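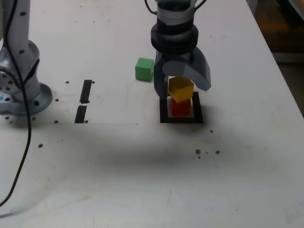 Reading time: 4 minutes

Drawing for Beginners, Unit 2: Shadows and Their Edges

Last time we ran out of the hour just as I was getting to edges, so I'm picking up there. Bring your pencils from Unit 1, a kneaded eraser, and a few sheets of the Ellska sketch paper (the smooth kind, the rough one will fight you on this).

Most people start out drawing every shadow the same way. They find the outline, fill it in dark, and move on. I did it for years! My first teacher, Toshiko Kudo, used to walk past my easel and say "cut it out with scissors, then," and it took me a whole winter to get what she meant. My shadows looked like paper shapes glued to the page.

Two words to learn first

A form shadow is the dark side of the thing itself, the part turned away from the light. A cast shadow is the one the thing throws onto something else, like the ground or a wall. They meet at the base of the object if it's sitting on something, and beginners often smear them into one big dark patch. Keep them apart in your head even when they're close in value on the page.

Inside a cast shadow there are two more parts. The umbra is where the light source is completely blocked. The penumbra is the fuzzy zone around it, where part of the light still gets through. If you stood a tiny bug in the penumbra, it could see some of the lamp but the rest would be hidden. In the umbra it couldn't see any of the lamp at all.

Why some edges are soft

Two things matter, and we'll test both in class.

First, the size of the light. A small bare bulb across the room gives a crisp edge. A big window on a cloudy day gives a mushy one. The sun is huge, of course, but it's so far away that it looks small from where we are, and so sunlight makes fairly sharp shadows. Put a cloud in front of it and the whole sky becomes your lamp.

Second, the distance between the object and the surface catching its shadow. Hold your hand flat against the desk under a lamp and the edge is sharp. Lift it slowly and watch the edge melt. A flagpole does the same thing on a sunny morning – the shadow is clean near the foot of the pole and goes vague toward the tip.

You can get a soft shadow on a white tabletop that stretches so wide it hardly has an outline, as in the picture for this unit. Try drawing one of those with a hard line around it and you'll see the problem right away.

How I draw them

I put the shadow in lightly first, all one tone, no outline. Then I decide where the darkest bit is. It's usually tucked in close to where the object touches the table, and I press hardest there. From that spot I let the pencil get lighter as I move out, and for the last stretch I'm barely touching the paper. If you lose control of it, dab (don't rub!) with the kneaded eraser.

Please don't blend everything with your finger. I know it feels good. It also puts grease on the paper, and then the next layer of graphite slides around or sticks in blotches. Use a paper stump if you must, or a bit of tissue.

Also, shadows aren't black. Look into one for a while and you'll find light bouncing back from the wall, your shirt, whatever is nearby. Squinting helps you compare values, opening your eyes wide helps you see into the dark parts. I go back and forth.

In-class exercise

Take an egg or a lemon and one desk lamp. Draw only the cast shadow, leaving the object as blank paper. Spend 20 minutes on it. Then drape a sheet of tracing paper over a frame in front of the lamp – not touching the bulb, it gets hot – and draw the shadow again on the same page. Daichi Noguchi did this in the February group with three lemons in a row, and his page is still pinned up by the sink if you want to see how far a soft edge can go.

Homework

Find a shadow outdoors that starts sharp and ends soft. Fence posts are good, so are stair rails. Draw it twice, early and late in the day, and write the time beside each drawing. Keep them small, about the size of a postcard.

Reading: the Kobori handbook, page 383 to the end of that chapter. Skip the part on perspective grids for now, we'll need it in Unit 5.

If you missed Unit 1, the value scale sheet is in the tray by the door.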